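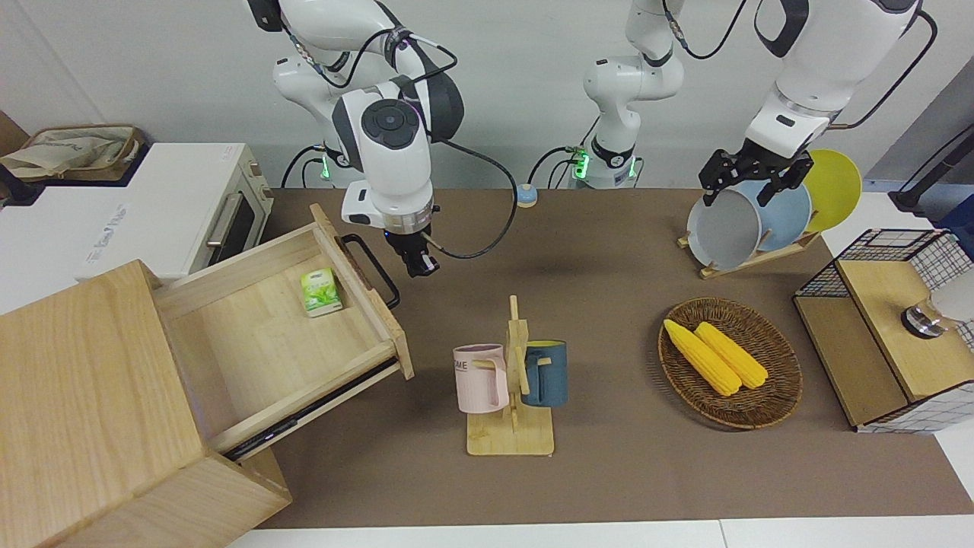

Left gripper at the dish rack, right one beside the drawer.

5/20/25

I keep reading that the Brener fingers are "drop-in better" than the Orport ones. Better at what? I gave each set 54 tries at the same kitchen chores, and the gap was three. Three! A slightly different starting angle could do that.

Plates are where I expected a winner, and I didn't get one. Thin rims bother both.

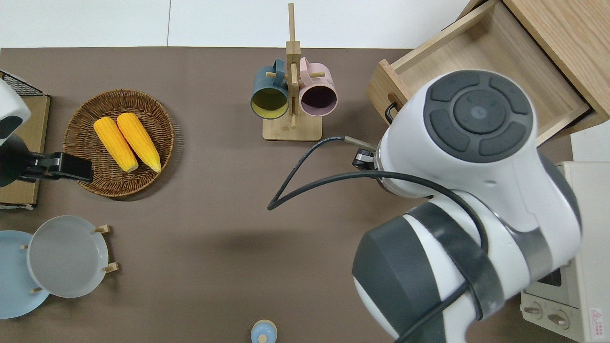 Mugs went a bit further in Brener's favor, but I had spent almost five hours tuning its grip force by then and gave Orport the factory settings, so don't quote me. The cable still snags on both.

I'll rerun the mugs with equal tuning in August. Until then the Orport set stays on, mainly so I don't have to redo the calibration.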